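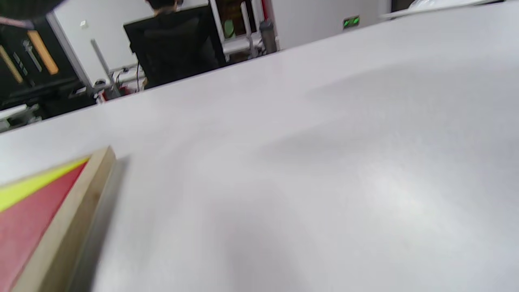 Štěpánek

Tangram table, notes for everyone who missed it and for the ones who were there and went home with a blue triangle in a coat pocket. Check your pockets please. The short blue one, from the Arino set. We need it for the next evening.

So. The wooden tray sets are out of the cupboard and staying out. There was a vote of sorts (people kept playing and wouldn't stop for the vote). They'll live on the low shelf by the door at Lavurness, next to the card boxes, and you can take one to any table you like as long as it goes back with seven pieces in it. Seven. Two big triangles, one middle, two little ones, the square, the parallelogram. Count with your finger before the lid goes on.

The trays. Some grumbling about these and I get it. They're tight. The Arino pieces are painted and the paint is thick on the corners, so a set that fit fine in June is a squeeze in winter with the heating on and off. Don't push down with your thumb, you'll chip the paint. Lift the last piece out, nudge the rest toward the rim, try again. If it still won't go you've got the parallelogram upside down. It's nearly always the parallelogram.

For the record, how the square goes back together, because I've been asked for it at every single meeting:

Big triangles first. Long side of one against the left rim, long side of the other against the top rim. Their points meet in the dead center of the tray. Half done already.

Middle triangle in the bottom right corner, square corner into the tray corner.

One little triangle on the right rim, above the middle one, long side to the wood.

The square drops in beside it, standing on its point, between the little triangle and the middle one.

Parallelogram along the bottom rim. Flip it if it leans the wrong way.

Last little triangle in the gap that's left, point up to the center.

That's the whole thing. Cut it out, tape it inside the lid. I did tape one inside every lid last year and they've all gone, so somebody out there has a nice collection.

Now the pattern book. The Vaven book has 438 outlines in it and we've decided to go through it in order, a page at a time, which will take us past the end of the year at this rate and that's fine. We're on the animals. The cat was easy, the swan was not. There's a running fox further on that I peeked at and I don't like the look of it at all. Solutions are in the back and the back is now held shut with a big clip. Take the clip off if you must, but do it quietly and don't leave the page open where the next person sits down!

Tables. White ones only for the tangrams please. The colors show up properly on them and you can see a piece that's wandered off from across the room. We tried the brown one and lost a wood-colored triangle on it for half the evening, it was sitting right there in the middle. Also the edges on the white ones are rounded so you can get your forearms comfortable, which matters more than you'd think after an hour of swans.

A word about how to lay out before you begin, as a few newer people start by tipping the tray over in a heap. Works, but then they're on the floor. Slide them out. Put the empty tray near you and the pieces beyond it with room between, all flat, nothing overlapping. Then you can see what you've got. Big ones at the back is my habit, others do it differently.

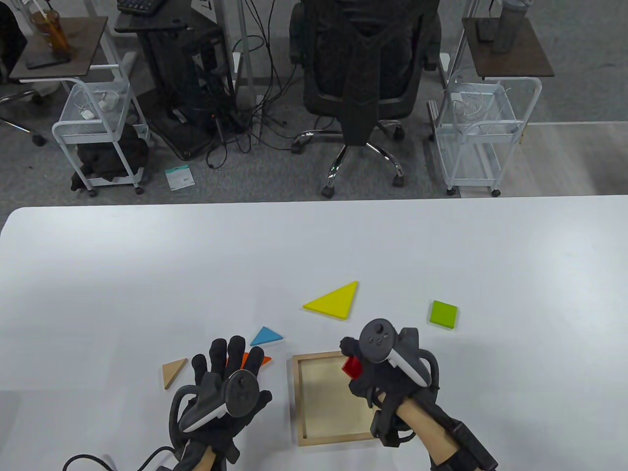

Big yellow triangle, green square, tray with nothing in it.

Colors, quickly. The colors do NOT mean anything in the outlines. The book is solid black shapes and any set will do. But people get attached, I know I do, and once you've learned a shape with yellow as the big wing of the bird it's strangely hard to do it again with a set painted some other way. Swap sets now and then. Good practise, and it stops you remembering by color when you should be looking at the sizes.

Sizes are the real trick. Two little triangles make the square. Two little triangles also make the middle triangle, and the parallelogram. So when you've got a gap you can't read, try the two little ones in it first, and if they fit then you know one of those other three would fit too and you can work back from there. I got through most of the boats on that alone.

The speed round. Three minutes, tray to outline to tray again, no help from the neighbors. It was louder than the library side would like, so next time we do it early and with the door closed. Best results were on the house and the candle. Nobody finished the swan inside the time and I'm including myself, I had a neck and some sort of hat. We'll do it again, same rules, maybe a slightly kinder outline to open with.

Someone asked if we can have prizes. There's a bag of wrapped mints. Those are the prizes.

Sets and money. We have enough trays for the regulars and not enough when people bring family, so we're getting more. Price is $21 a set including the tray, and we'd like three more before spring. If you want to buy one for home put your name on the sheet at the same time and we'll send off one order and save on the shipping. Pay when they come, not before, I don't want to be carrying an envelope around for weeks again. They do a bigger set with a deeper tray, too, which looked nice on the page, but it won't fit our shelf and the lids don't swap. So no.

Spare pieces. There's a jam jar of odds and ends from sets that have died over the years. If your tray is short, look in the jar first. Mismatched is OK. What isn't OK is taking a piece out of another tray to fill yours, which is how we ended up in the fall with one set with three big triangles and a different one with a single big triangle and a lot of confused people around it.

Cleaning: dry cloth. A barely damp one if there's jam. Don't soak the trays, the rims are glued at the corners and one has opened up already. I have it at home under a stack of cookbooks with a clamp on, it'll be back.

Drinks stay off the puzzle tables. Side table is fine. Bags under chairs or on the cart shelf, and push your chair in when you get up, it's a narrow way through at the end of the night with everyone putting there coats on.

Next time: second page of the animals, another go at the speed round, and if there's time the double outlines, where two people work with two sets on one big shape. Bring glasses if you use them, the outlines in the book are printed small. We have one large photocopy of the swan for anyone who wants to take it home and be annoyed by it.

And the blue triangle. Pockets, bags, car seats. Just leave it in the jar, no questions.

Last updated January 2019

This site uses cookies to remember your newsletter settings. OK / More
Contact | © Lavurness Puzzle Table | Back to top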